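Last updated: January 5, 2026

4. Teaching a two-arm cloth task by remote control

I'm assuming you've done section 3, so both Promlow arms are mounted, homed, and talking to the Seo station. If the light on the station is still blinking amber, go back and finish that first. I've tried skipping it and I lost most of an afternoon.

What follows is how I teach shirt folding on our setup in Undudton. Towels and pillowcases go the same way, only easier (start with a towel if you've never driven two arms at once!). You hold one handle in each hand, the arms copy you, and Prarklow records everything while you do it.

4.1 Before you record

1. Clear the table down to the stuff the task needs. Whatever you leave out will be in every recording, so decide now where the bin and the tray live and keep them there.

2. Set the speed limit to 80 percent. Full speed feels great for the first ten minutes and then you yank a sleeve.

3. Set grip force to 5 for a T-shirt. Sweatshirts want a bit more, and I'll leave you to play with that.

4. Pick up both handles and squeeze each trigger twice. The grippers should close and open along with you. If left and right are swapped, open the Handles page and hit Flip.

5. Move both handles slowly in a big circle and watch the cables on the wrists. They need enough slack to go all the way around without pulling.

CAUTION: Keep your hands, hair, and lanyards off the table while the station light is green. Green means the arms are following the handles, even if you've set the handles down.

Note: "left" and "right" in Prarklow always mean the robot's left and right. If you stand facing the arms, the right arm is on your left. I put a strip of tape on each handle for the first week and I'm not ashamed of it.

4.2 Recording a demonstration

1. Drop the shirt on the table any old way. Don't smooth it out. You want the robot to see messy starts, so mess it up differently each time.

2. Press the left pedal once. You'll hear one beep, and the recording is running.

3. Bring one gripper down to a top corner of the shirt and close on it. Take a decent bite of fabric. A tiny pinch at the very edge slips out as soon as you lift.

4. Find the other top corner with the second gripper and close on that too. This is the slow part, and it's fine to be slow. If you miss, open up, back off a little, and try again without stopping the recording. I keep plenty of those in, because the robot has to learn how to recover from a miss.

5. Lift both grippers together and ease them apart until the top edge pulls out into a straight line. Stop there! Keep pulling and you'll stretch the neck or pop a corner loose.

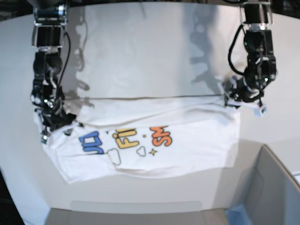
6. Lower the shirt while you bring both arms toward the front of the table, so the fabric lies down as it goes. Moving too fast here traps air under it and you get a bubble in the middle.

7. Open both grippers at the same time, raise them straight up, and wait for one full breath before you go for the first fold. That little pause makes a clean break when you label the steps later.

8. Do your folds, park both arms, and press the left pedal again. Two beeps means it saved.

CAUTION: If a gripper snags, let go of both triggers before you touch the stop button. Stopping with the grippers shut leaves them shut, and you'll be working the fabric out with your fingers.

4.3 Keeping or tossing a take

Press the right pedal within the next few seconds to throw the take away. I toss it if I bumped the table or changed my mind halfway through a fold. Ugly but finished is a keeper.

Our shirt set had 464 takes when I ran the first training in November, and it stands at 648 now. You can get something going with far fewer, it'll just be picky about how the shirt lands.

Note: Prarklow names takes by time, so check the station clock before a long session. Mine was off by an hour and sorting that out was no fun.

When you're done, set both handles in their cradles and wait for the light to turn white before you switch off. Labeling is in section 5.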